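Sercombe students teach grippers to fold the washing

17th January

A student robotics club at Sercombe College is spending the summer term break on a job most households would happily hand over: folding the laundry.

The club's entry for the Vullutetti Student Automation Challenge has to pick up a piece of cloth, hold it by two corners and fold it in half on a flat surface. The regional round is in February, and 10 schools have entered.

Team captain Mehwish Mengal, who is in Year 11, said cloth was a lot harder to work with than the plastic blocks used in earlier years.

"A block is the same shape every time you go to grab it," she said. "A blanket is never the same shape twice. You can get hold of a corner and still have no idea where the rest of it is."

The students collect their practice runs using a pair of hand-held grippers. One person works both grippers through the task, and the recordings are used to train the software. So far the club has logged 138 runs and would like more before entries close. 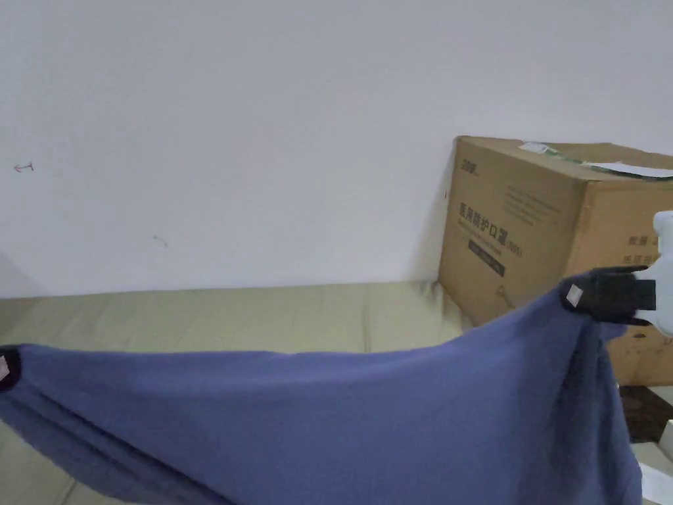
Two corners first

Holding the cloth up by its corners has taken up most of the club's time. If one side is lifted well before the other, the fabric sags and bunches, and the fold comes out crooked. Babar Talpur, who looks after the recordings, said the team now throws out any run where a corner slips.

"We kept everything in the beginning and the results were pretty ordinary," he said. "Once we got fussy about the grip it improved."

Under the challenge rules, each team gets 30 minutes at the table and may bring its own cloth for the first task. The second uses one supplied by the judges, and teams don't see it until the day. The Sercombe students have been swapping between a fleecy blanket, tea towels and an old bedsheet to prepare.

Science teacher Mohsin Gilani, who supervises the club, said members had organised their own roster and were writing most of the code themselves. He helps out with the maths when asked.

"They argue about colour settings and lighting for an hour, then fix it in five minutes," Mr Gilani said. "I mostly unlock the door."

The club meets at the college through the holidays and is open to students from Year 8 up. No programming experience is needed. New members can see Mr Gilani or leave their name at the front office. Donations of clean towels and small blankets, in any colour, are also welcome.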